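4 min read

I have been putting off the toy bricks since December, and I think you know how that goes. They live in a tub, and the tub lives under the stairs, and every few days the tub is emptied onto the nearest flat surface and then "tidied," which in our house means pushed to one side until supper. So last month, with a cup of tea going cold next to me (it always does, I never learn), I finally sat down and sorted the lot.

I should say I come from a family of sorters. My mother had a button tin for every color, and my aunt kept string by length. When my friend Nkechi Shehu heard I was going to do the bricks she laughed and asked if I'd be wanting labels. I already had labels. I'd had them for weeks!

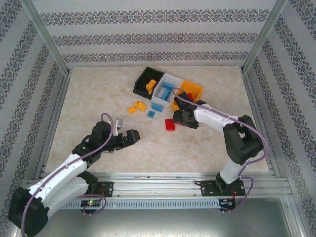
The first thing I did was think about the surface, and I'd urge anybody to do the same before they tip out a single brick. I started years ago on a rug, which was a mistake, as the small pieces sink in and you find them later with your bare feet. Then I tried a bed sheet, which is lovely for gathering everything up at the end but bunches under your knees. What I like now is something pale, hard and smooth. A brick shows up on it right away, you can slide a whole heap along with the side of your hand, and the crumbs and dust that come out of the bottom of the tub can be wiped up afterward. And there are always crumbs. I don't know what goes on in that tub.

Then comes the great question, color or shape. Tamunoemi Olaniyan, who used to live two doors down from us in Jasbridge and raised 14 nieces and nephews on and off, swore by shape. She said a child building a wall wants a long one and doesn't care if it's blue. I see the sense in it, I do, but I've gone back to color every time. It's quicker for tired eyes, little ones can help with it, and it looks so cheerful while you're doing it that you keep going when you might have stopped for a biscuit.

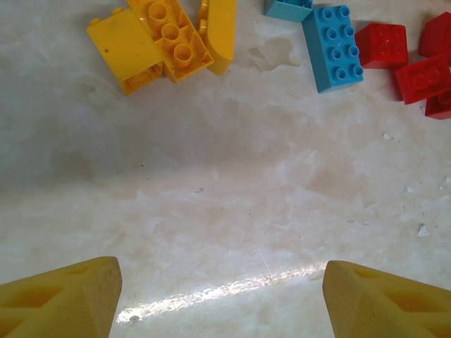
Yellow, light blue and red, keeping more or less to their own corners.

I do the yellows first, for no better reason than that I like them. After that I take whichever color there's most of, so the heap goes down fast and I feel I'm getting somewhere. Anything with more than one color on it, or anything already stuck together, goes in a separate pile for later. I used to pull every last thing apart before sorting and it did my thumbs no good at all. These days if something has clearly been built, I leave it be until I've asked. I once took apart what I thought was a lump and it was a ferry. I heard about that ferry for a long time.
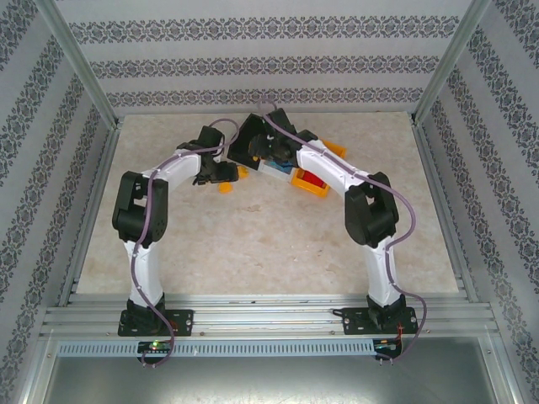
For the containers I bought 10 shallow boxes with lids, and I only needed a few of them, so the rest have gone to buttons and birthday candles. Shallow is the important part. In a deep box the piece you want is always at the bottom, and out it all comes again, and you're back where you were. I wrote the labels in thick marker and stuck them on the short ends so they can be read from the shelf.

The whole business took me 59 minutes, not counting the tea. I was rather proud of that until I found another handful in the pocket of a raincoat. Nkechi wants me to come and do hers next, and hers are mixed in with a marble run, so I've told her I'll need lunch.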